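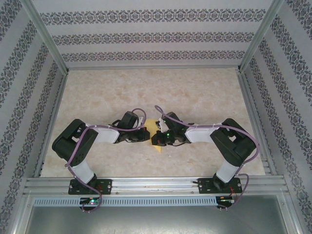
Brurklow Table Linens: Frequently Asked Questions

Napkins, folding, stains, returns, and the matter of the swan. Last updated 27 September 2023.

ORDERING

What is the smallest order you take?
Sixteen napkins. We used to take smaller orders, and then we priced out the gas.

How many should I get?
One per guest, plus a few. Somebody will drop one, somebody will blow their nose, and a child will wear one as a cape. For a sit-down dinner of 80 we'd send you home with a little cushion and charge you only for what gets unfolded. If it's a buffet with barbecue, double up and don't argue with us.

What sizes do you carry?
Two. The 16-inch is for lunch and for people who say they eat neatly. The 20-inch is for dinner, and it's the one you want if you plan on folding anything more ambitious than a rectangle. Almost every phone call that begins "the fold isn't working" ends with us finding out that the caller has the lunch size.

What colors?
White, ivory, navy, sage, rust and yellow. The yellow is a cheerful yellow. Couples sometimes ask whether it's closer to mustard or to butter, and we mail out a swatch and let them settle it at home. We don't carry blush. We carried blush for two years and it came back from every single event a different pink.

Can I mix colors?
Yes, in bundles of ten. Please don't sort them back into bundles at the end of the night. It's a kind thought, and we have to recount them anyway.

FOLDING

Do the napkins arrive folded?
They arrive pressed flat and stacked. Folding is extra, and it's charged per napkin according to how silly the fold is.

Which fold should I choose?
The pocket, if there's a menu card or a sprig of something to hold. The point, if you want the table to look as if somebody thought about it and you have no time to think about it. The Prosten, named for the banquet hall that kept asking for it, is a tall pleated thing that looks wonderful until someone opens a door.

How do I make the point?
Lay a 20-inch napkin flat on something hard and smooth, with one corner toward you. Bring the far corner down to meet the near one, so you have a triangle with its tip at your belly. Fold the left and right corners down to that same tip, which gives you a smaller diamond. Turn it over, tuck the top under by a hand's width, and press along the edge with the side of your fist. Set it on the plate with the tip hanging over the rim.

If your diamond has one long leg, the napkin wasn't lying straight when you began. Open it all the way up and start over. Tugging at it makes it worse, and you'll do it anyway, as do we.

What surface should I fold on?
Anything firm, clean and bigger than the napkin with room left for your elbows. Stone or a stone-look counter is lovely. A dining table is fine with the tablecloth off. Cloth on cloth slides around and bunches up. A bed is hopeless, and yet we hear from several people a year who are calling from beside one. Wipe the surface first, and check it again as you go. Crumbs and specks have a way of ending up inside the one napkin that goes to your mother-in-law.

Should I starch?
Ours come lightly starched. More will give you crisper pleats and guests who feel they're wiping their mouths with a file folder. For the Prosten, a little extra is forgivable.

How long does it take to fold them all?
Longer than you have. The point goes fast once your hands know it. The Prosten doesn't. Gilberto Ríos, who runs our folding room, did 142 of them before lunch one day in July and has declined to repeat it.

Can I fold the night before?
Flat folds, yes. Stack them in a box with a towel on top and they'll be fine by morning. Standing folds should be done on the day, at the table they'll be standing on. Driving them across town is a hobby for optimists.

Do you do the swan?
No.

Would you do the swan for more money?
We've discussed it. No.

STAINS AND OTHER SORROWS

Should I wash them before I bring them back?
Please don't. Shake out the food, let anything damp dry over a chair, and put them in the bag we gave you. Home washing sets gravy, and home drying sets everything else.

What about red wine?
That's our problem, and it's built into the price. So are lipstick, coffee and salad dressing. Candle wax is a small fee. Permanent marker is a replacement, even when the drawing is good.

We lost some. How bad is it?
Check the trash first, the bottom of the coat closet second, and the car third. After that we bill for each one missing. The record is held by a retirement party in Fallby that ordered generously and brought back 57 fewer than it left with. They were very nice about it. We still don't know.

PICKUP AND RETURN

Where do I pick up?
The side door on Workneh Street. The front door is the dry cleaner's, and they're tired of you.

When are they due back?
By noon, two days after your event. If you're running late, call. We're easy about a day and less easy about a week.

Can I buy them instead?
We sell retired stock from a bin by the door. Everything in it has a flaw, usually a faint one, and the yellows go first. Folded into a point with the bad corner tucked under, most of them have a few good dinners left.

My question isn't here.
Call or stop by the side door during business hours. If it's about the swan, please see above.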